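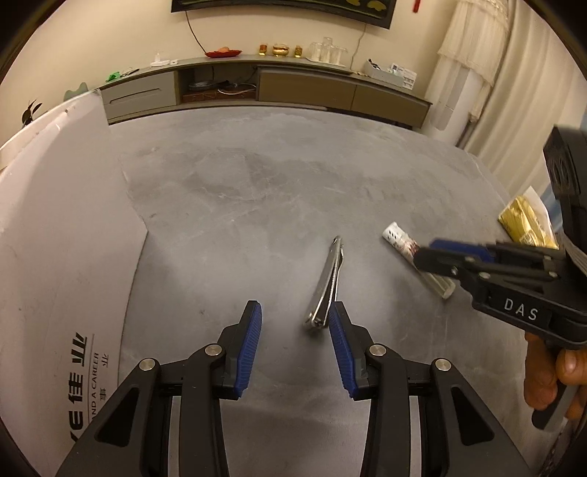 Nnamdi Ogundipe

The Drimon hand-held gripper kit was assembled and assessed at home over the course of September. The kit is supplied unassembled, and the builder is expected to provide a screwdriver and a clear table.

Assembly of the pair required 12 hours. The printed guide is adequate for the linkage, although the order given for the pivot screws should be reversed on the second arm. The blue ribbed finger pads fit closely and did not require adhesive.

Small household articles were selected for the trials. A metal nail clipper is a demanding test, as it lies low and offers little for the jaws to hold. Of 237 attempts with articles of this size, 2 ended in a dropped item. Tubes presented no difficulty.

The handle is comfortable for sessions of moderate length. The weight of the camera mount at the rear becomes noticeable thereafter, and a wrist strap would be a welcome addition. Replacement pads must be ordered separately.

The kit is recommended for builders with some prior experience.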